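Teaching by Remote Control - Gallery
Landeg workshop, November 2023

In our group we show the robot a task before we ask the robot to do it alone. A person drives with two hand controllers, and every movement is saved. We practice first in simulated homes, and later in the test apartment in Danbridge. Until now we have 506 saved drives, and Babak Karimi has made 173 of them.

The task on this page is called "go to the sink". The driver must pass a doorway, stop in front of the sink and hold still for two seconds. One drive can take up to 90 seconds with a new driver. Renzo Villa asks everybody to go slowly near the door - the robot also learns our bad habits.
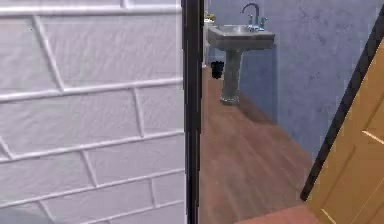 Bathroom task, simulated home. Drives which touch the door post are kept in a separate folder, and we do not use them for training.

Arwel Pumphrey is writing the guide for new drivers. If you would like to try the controllers, please write to him before you come to Landeg.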